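Notes for my talk on the Siregar tapes
By Hidayah Jugah, September
Last updated: September, 4:20 p.m.
4 min read

Start with the fiddle clip. Let it run 20 seconds, don't talk over it (I always talk over it).

So -- hello! What you just heard is a dance tune played in a kitchen in Noten, and you can hear the kettle. I love the kettle. The Siregar collection has 327 tunes on 64 reels, and most of them sound like this, with dogs and doors and somebody's aunt asking who wants cake.

I came to it as a fiddle player who wanted new tunes for our session. I figured I'd be done in a weekend. That was two winters ago.

Pause for water.
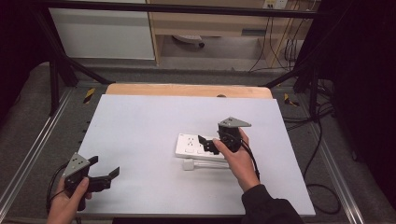
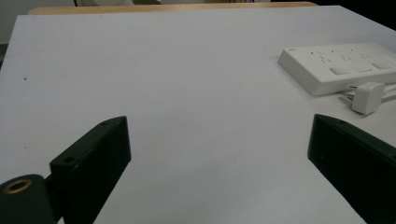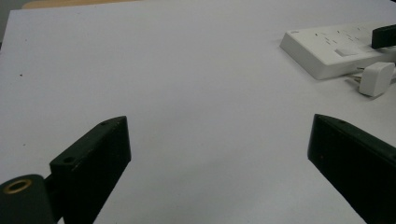

OK, tune names. Players in Noten hardly used them. They'd say "the one from Drondar" or "Pa's slow one," and there are at least three different tunes that go by "Pa's slow one." Play two of them back to back here. If the room laughs, play the third.

Then the part I care about most -- the singing. Only 40 of the tracks have words, and the singers swap verses around whenever they feel like it. I used to think I had to pick the right version. Now I just learn whichever one I heard last, and my bandmates hate it!

Skip the bit on tunings if we're past the half hour.

End with the Troner waltz, live. Tune the low string down BEFORE going on. Ask people to hum the second part, it's easy, they'll get it by the repeat.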